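Sleep diary testers wanted for the Kendden study

Posted 28/11/2021

Hi all! I'm looking for people who sleep badly (or think they do) to keep a sleep diary with me this winter. I run Kendden, a small project on how folks in ordinary jobs wind down at night, and I need 30 new people to join the group we started in July.

What you'd do: fill in a short page every morning for 108 days. Bedtime, wake time, naps, coffee, what you did in the last hour before lights out. It takes me 2 minutes over breakfast, and I'm slow. You can do it on paper or on the Guredik site, whichever you'll really stick with – I'm a paper person myself.

You need to be over 18 and living within a bus ride of Narkley, as we meet in person at the start and at the end. Night shift workers are very welcome (please, please come, we have hardly any!). If you're on prescription sleeping pills, write to me first and we'll talk it over.

There's a grocery voucher at the halfway point and another when you hand in your last page. Missed days are fine. Just leave them blank and don't make them up.

I'd also love to hear from people whose hobbies eat their evenings. Gaming, knitting, choir practice, all of it counts and I want to read about it.
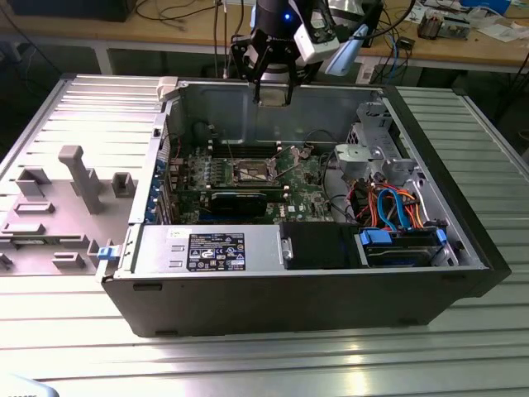 One of the July group wrote to me that the mornings were the hard part, that she'd forget the page until lunch and then have to guess, and that it only got easier once the diary lived next to the kettle. She's signed up again, so it can't have been too awful.

To join, email the Kendden desk with your name, your usual bedtime and the best hour to call you.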